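Halavberg Menus: lunch and canteen menu transcriptions

Version 2, released 2024-08-04
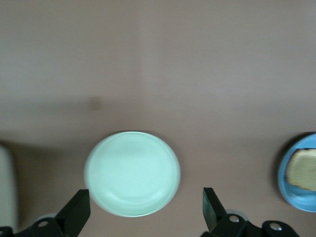 Halavberg Menus is a set of typed-up weekly menus from school canteens, works canteens and two small cafes in Halavberg and Ciltarstead. It holds 1355 menu sheets. Each sheet covers one week at one kitchen. The text has been typed by hand, checked once, and split into dishes.

The set was made for people who study food words, spelling and local eating habits. It can also be used to test tools that pull prices and dish names out of short, messy text. It isn't a nutrition database and has no calorie figures.

What is in the folder

sheets.csv has one row per menu sheet, with the kitchen, the year, the week number and the source box.
dishes.csv has one row per dish, linked to its sheet by sheet_id.
kitchens.csv lists the kitchens, with the town and the type.
spellings.csv maps spelling variants to a single form.
notes.txt holds remarks made during typing, in no special order.

All files are UTF-8 with comma separators. Text fields are in double quotes. Line breaks inside a dish name were replaced by a single space.

Fields in dishes.csv

sheet_id: matches sheets.csv.
day: mon to fri. Blank if the sheet lists dishes without days.
slot: soup, main, side, sweet or other.
text_raw: the dish as written on the sheet, including mistakes.
text_clean: the same dish after the spelling table was applied.
price: a number with a decimal point, or blank. School sheets almost never have one.
struck: 1 if the dish was crossed out by hand, otherwise 0.
added: 1 if the dish was written in by hand on a printed sheet, otherwise 0.

A crossed-out dish and the dish written in over it are two rows. They share the same day and slot. If you want what the kitchen meant to serve in the end, drop the rows where struck is 1.

Where the sheets came from

Most of the sheets were in boxes from the Bustton catering office, which planned meals for the schools in both towns. The works canteen sheets came from the Sepp paper mill and are the oldest part of the set. Many of those are carbon copies and the lower lines can be faint. The cafe menus were lent by the owners, typed up and returned.

Sheets with more than half of the text missing were left out. So were duplicates, unless one copy had handwriting on it. In that case the marked copy was kept.

How the typing was done

Typists worked from scans and were told to keep spelling, capital letters and abbreviations as they stood. Unclear letters are shown as a question mark in square brackets. A word that could not be read at all is [illegible]. A second person then compared a sample of 300 sheets with the scans. Most of the errors found were in prices, where 1 and 7 had been mixed up on the mill sheets. All the mill prices were then gone over again.

The spelling table was built afterward. It covers common variants such as "omelet" and "omelette", and the many ways the kitchens wrote "mashed potatoes" (mash, msh pot, m. potatoes, creamed pot.). Rare variants seen only once were left alone.

Known problems

Week numbers on the Sepp sheets follow the mill calendar, which starts in August. They were not converted.

The word "salad" on school sheets can mean a side dish or a full cold plate. The slot field follows the position on the sheet, so it's often wrong for this word.

There are 36 sheets with no year. The year field is blank and the row is kept.

"Chef's choice" and "as available" are counted as dishes. Remove them if you are working out how often dishes repeat.

Kitchen 50 in kitchens.csv was closed and later reopened in another building under the same number. Treat it as one kitchen or two, depending on what you need. The move is marked in notes.txt.

Changes since version 1

Added the cafe menus.
Added the struck and added fields.
Fixed sheet_id values that had lost their leading zeros.
Removed the "season" field, which was guessed from the week number and was wrong for the mill.

Use and credit

The typed text and tables may be copied, changed and shared, including for paid work, as long as the set is named. Please cite it as "Halavberg Menus, version 2". The scans are not part of the release.

Corrections are welcome. Send the sheet_id, the day and the text as you think it should read.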